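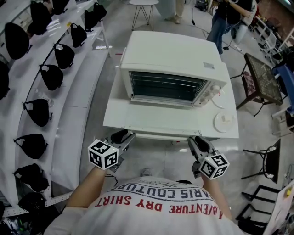 Imell Tabletop Catalog – Issue 23, p. 26

Pastwood 524 Countertop Toaster Oven, white

Compact toaster oven for use on a table or counter. The top is flat and white, with a small gray label near the right rear corner. The door is dark tinted glass, so the rack shows only faintly from outside. Controls are grouped in a panel to the right of the door: 2 round white knobs.

The power cord is white and exits on the right side – allow clearance there when placing the unit against a wall or another appliance.

Do not store items on the top surface. Let the oven cool before wiping the glass. Use a soft cloth; no abrasive pads.

Item no.: 524
Finish: white
Supplied with: rack, instruction sheet
Spare knobs: order from Foter, quoting the item number
Product contact: Ga-eun Noh

Page revised 2 December 2021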